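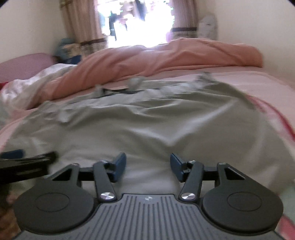 Pidau is a small coffee and lunch counter on the ground floor of the county offices in Stirnau, run since it opened by Prakash Nair, a blind businessman who came to the trade fairly late, after many happy years of tuning pianos. Nair trained for his food service license over one long summer and took over the counter that August, with 2 vending machines and a borrowed soup kettle. The counter now serves up to 150 customers on a working day — a good many of them clerks who have been coming by for years — and is best known for its lentil soup and its cardamom buns, which are baked from a recipe handed down by his aunt. Nair also looks after the vending machines at the Drolteck bus depot across the river.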